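Home | Reviews | Gear | Search this site
Two Grippers, One Gray Cloth: A Week With the Cimlow Hand Kit
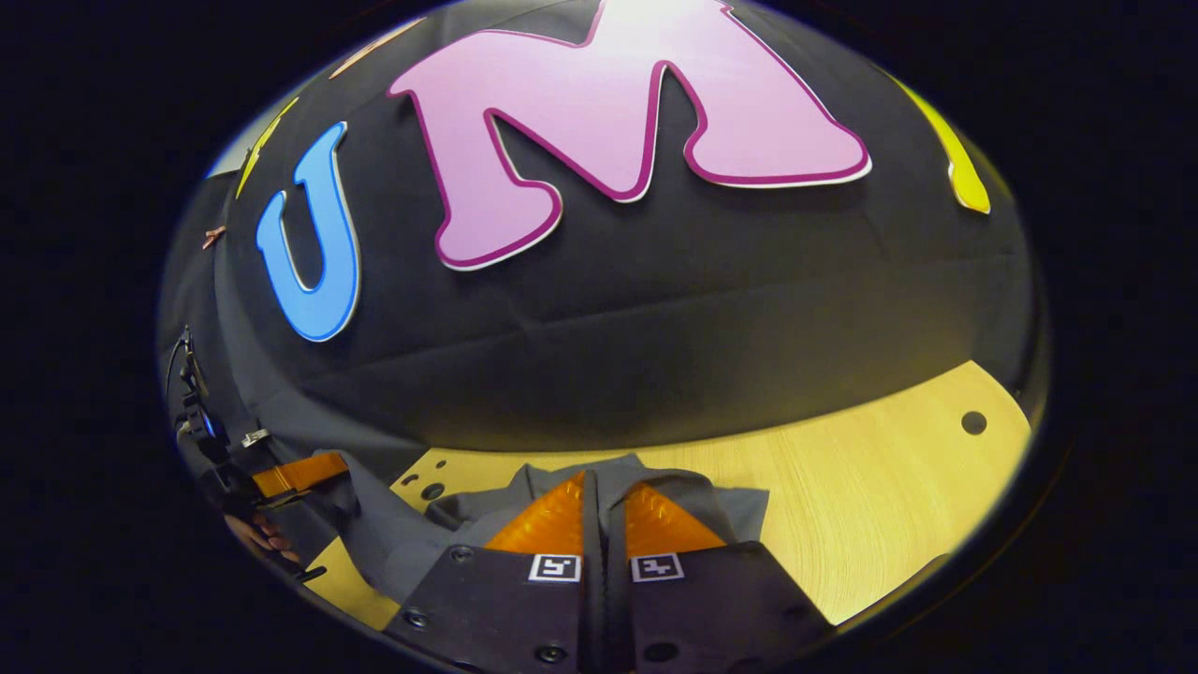
Adelmo Cirillo
1/8/19

171 shares | 2 comments

I'm not a patient person, so a kit that asks you to handle fabric with pinchers instead of fingers was always going to test me! The Cimlow comes as a pair of hand-held grippers, and I love the soft orange pads. They're ribbed, they face each other like little wedges, and they take hold of a bunched-up cloth without a fuss – even down at the bottom of a big letter-covered dome.

My gripe is the price. Cunha, the shop in Restville that sells it, wants $1005 for the set, and spare pads are extra (really?). The manual is thin too. Still, I kept going back to it after dinner, which I can't say for most of what lands on my desk. Cimlow says a lighter version is due in February, and I'd wait for that one.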